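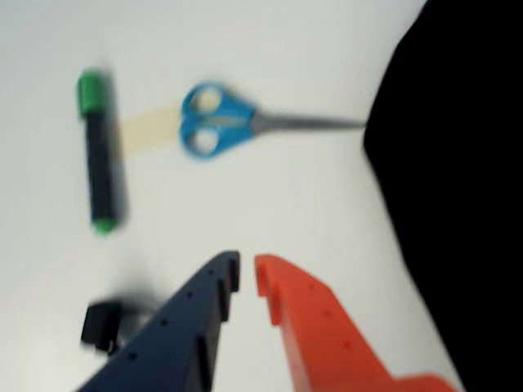
Progress report to the Uzor Music Fund: the Vongate live album

Thank you, first of all, for your patience over the summer. We had hoped to write in August, but the mixing ran on, as mixing does, and it seemed kinder to wait until we had something worth telling you.

The album is recorded. All of it, including the two slow numbers the band kept putting off, was taken down at Arkon Hall over the spring, in front of a very forgiving audience of 197 on the last night. You can hear them singing on the closing track, slightly ahead of the drums, and we have decided to leave them in - the horn section was outvoted on this, but they have been gracious.

Mixing is finished on seven of the nine songs. The remaining two need the backing vocals lifted, and the bass on "Gidik" still booms on small speakers, so we are going back to the desk on Monday evening. Mastering will follow straight after.

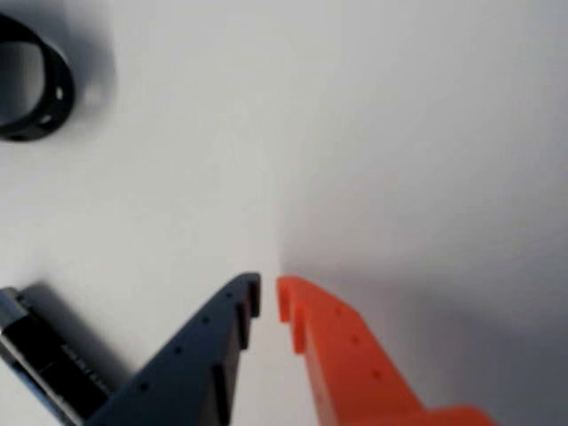
Two gripper fingers, one dark grey and one orange, over a white surface.

On the money side, we have spent £3,817 of the grant so far, nearly all of it on hall hire, engineering and the players' fees. The piano tuning cost £50 more than we had budgeted (it needed a second visit after the heating came on), and we found that by trimming the van hire. Receipts are in the folder we shared with your office, and do please shout if any of them are hard to read. 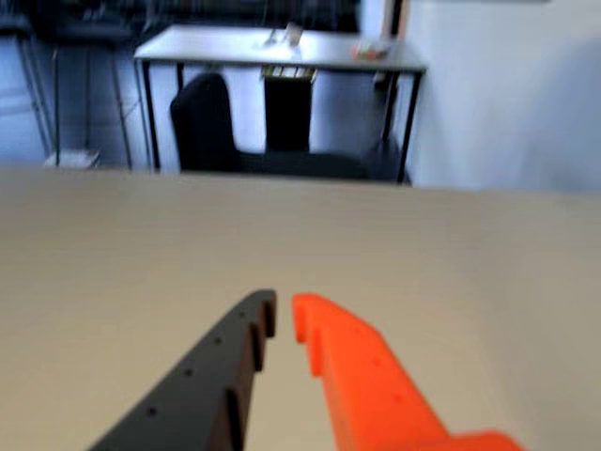

We are still planning to press 400 copies on vinyl, with the digital release going out on the same morning. The sleeve notes are written and the song credits have been checked with everyone who played, which took longer than the notes themselves! The one thing we have not settled is the launch concert. Arkon Hall would like us back, and we would love to go, but their piano is spoken for most weekends and the band would rather wait for it than hire an electric one.

We will send you the two last mixes as soon as they are done, along with a date for the launch if the hall can give us one. Your name is on the back of the sleeve, just under the horns, and we would be glad to know if you want the wording changed before it goes to the printer.

With warm thanks from all of us in the Vongate band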